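Modul Mover: Sicheres Arbeiten an zweiarmigen Zellen
Handout zu Einheit 2

Für das Sortieren von Kleinteilen in Körbe gilt bei uns zuerst die Regel der freien Kante. Ein Greifer darf unter den Korbrand nur fahren, wenn der andere Arm oberhalb wartet. Der wartende Arm hält Höhe, er fährt keine Abkürzung über den Nachbarkorb.

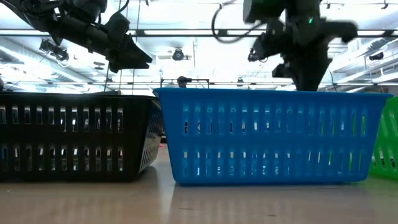
Stovine merkt dazu an, die Regel koste Zeit, und man solle sie nur bei hohen Körben verlangen. Wir bleiben in diesem Kurs bei der strengen Fassung — wer Ausnahmen lernt, bevor er die Regel kann, macht später Fehler.

Zweitens: die Umgebung. Vor dem Einschalten prüft man den Blick vom Handgelenk in den Raum. Kabel, Wagen und Behälter auf dem Boden sind zu notieren, auch wenn sie außerhalb der Reichweite stehen. Verkehrswege werden mit dem Formblatt Zindness erfasst.

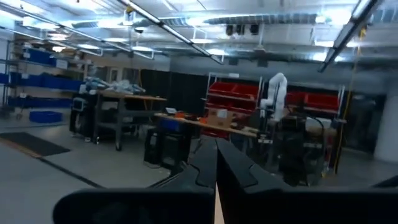

Skriptum Mudgway, Heft 17, S. 429

Drittens: die Ordnung auf dem Tisch. Teile gleicher Art liegen in einer Gruppe beisammen, und die Behälter stehen in einer Reihe an der Vorderseite. Die Geschwindigkeit bleibt in den Übungen auf 300 mm/s begrenzt.
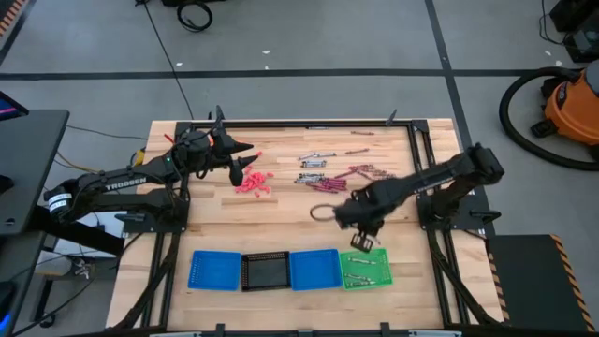
Erst wenn jede Gruppe einem Behälter zugeordnet ist, wird der Ablauf freigegeben. Die Zuordnung schreibt man vorher auf, mit Farbe des Behälters und Art der Teile. Ändert sich etwas davon, so ist die Freigabe ungültig und beide Arme gehen in die Ruhelage zurück.

Zur Vorbereitung auf September: bitte Heft 17 lesen und ein eigenes Formblatt mitbringen.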